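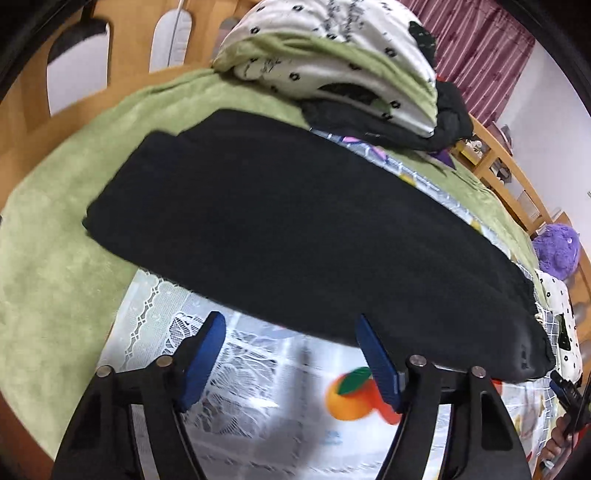
제목: Re: [세탁기술] 외장 필터 장착 후 배수 지연, 그리고 검은 옷 보풀 전이
보낸 사람: Feng-yi Choi
받는 사람: 세탁기술 메일링 리스트

Béla Halász 님이 3월에 쓴 글:
> Orkstead 외장 필터를 배수 호스에 연결한 뒤로 탈수 진입이 늦어집니다.
> 필터 장착 전에는 배수 구간이 38초였는데 지금은 90초입니다. 세탁기는
> Warus 드럼이고 배수 호스 출구 높이는 바닥에서 43cm입니다. 망은 기본
> 제공품이고 매번 비웁니다.
>
> 별도 질문 하나 더. 필터를 달았는데도 검은 바지에 연한 색 보풀이
> 그대로 붙어 나옵니다. 필터가 제 역할을 못 하는 것인지, 아니면 세제를
> Bulletti 액상으로 바꾼 탓인지 궁금합니다.

두 문제는 원인이 다르므로 나눠서 답합니다.

1. 배수 지연

망을 매번 비운다고 해서 망이 깨끗한 것은 아닙니다. 눈에 보이는 보풀을 걷어내도 망 눈에는 세제 잔류물과 섬유 유연제의 양이온 성분이 막으로 남습니다. 이 막이 쌓이면 유량이 떨어지는데, 육안으로는 거의 구분되지 않습니다. 망을 빛에 비춰 보면 얼룩처럼 어둡게 보이는 구역이 있을 겁니다.

확인 순서는 다음과 같이 권합니다.

먼저 망을 뺀 상태로 헹굼과 탈수만 한 번 돌려 배수 시간을 잽니다. 이때 38초 부근으로 돌아오면 망이 원인입니다. 돌아오지 않으면 하우징 입구의 체크밸브나 호스 꺾임을 봐야 합니다.

망이 원인이면 구연산 용액에 하룻밤 담갔다가 뒤쪽에서 앞쪽으로 물을 흘려 헹굽니다. 솔은 쓰지 마십시오. 100마이크로미터급 망은 솔질 몇 번에 눈이 벌어지고, 그러면 배수는 빨라지지만 포집률은 회복되지 않습니다. 저도 이렇게 망 하나를 버렸습니다.

호스 출구 높이는 기종 설명서의 허용 범위와 대조해 보십시오. 외장 필터를 직렬로 넣으면 펌프 입장에서는 양정에 필터 저항이 더해집니다. 필터 본체를 호스 출구보다 높이 달았다면 기준은 출구가 아니라 필터 상단입니다. 적어 주신 43cm가 어느 쪽 높이인지 알려 주십시오.

배수 구간이 길어지면 제어부가 배수 이상으로 판단하는 시점에 가까워집니다. 오류 코드가 아직 없더라도 그냥 두지 않는 편이 좋습니다.

2. 보풀 전이

배수 필터는 기계 밖으로 나가는 물을 거릅니다. 드럼 안에서 섬유가 옮겨 붙는 것과는 관계가 없습니다. 따라서 검은 바지에 보풀이 묻는다고 필터 불량으로 볼 수는 없습니다.

세제도 주원인은 아닐 가능성이 높습니다. 액상과 분말의 차이보다 함께 넣은 세탁물의 차이가 훨씬 큽니다. 극세사나 플러시 계열 담요는 파일 끝이 잘려 있어 초기 몇 번의 세탁에서 짧은 섬유를 많이 내놓고, 이 섬유가 기모가 있는 어두운 원단에 걸립니다. 기모가 없는 면 능직은 훨씬 덜합니다.

해결책은 분리 세탁입니다. 담요는 단독으로, 낮은 회전수로 돌리고, 그다음 세탁에 바로 어두운 옷을 넣지 마십시오. 드럼 뒤쪽과 도어 개스킷 안쪽 주름에 남은 섬유가 다음 세탁물로 갑니다. 개스킷은 젖은 천으로 한 바퀴 닦으면 충분합니다.

헹굼 수위도 영향을 줍니다. 절수 코스는 떨어진 섬유를 띄워 보낼 물이 부족합니다. Warus 기종에 헹굼 수위 추가 옵션이 있으면 켜고, 없으면 투입량을 줄여 같은 효과를 얻을 수 있습니다.

이미 붙은 보풀은 다시 빨아도 잘 떨어지지 않습니다. 완전히 말린 다음 점착 롤러로 제거하십시오. 건조기를 쓴다면 송풍만으로 짧게 돌려도 상당량이 린트 망으로 빠집니다. 유연제를 더 넣는 방법은 정전기는 줄이지만 1번 항목의 막을 키웁니다.

3. 측정 관련

예전에 Csizmadia 망으로 비교한 글이 리스트 보관함에 있습니다. 다만 그 글은 젖은 상태의 포집물 무게를 썼기 때문에 수치를 그대로 인용하기는 어렵습니다. 직접 재실 생각이라면 포집물을 여과지째 말려서 무게가 더 변하지 않을 때 기록하고, 여과지 무게는 미리 재 두십시오. 투입량, 코스, 수온도 같이 적어 주시면 다른 분들 자료와 맞춰 볼 수 있습니다.

망을 뺀 상태의 배수 시간부터 회신 바랍니다. 펌웨어 버전도 알면 같이 적어 주십시오.

Feng-yi Choi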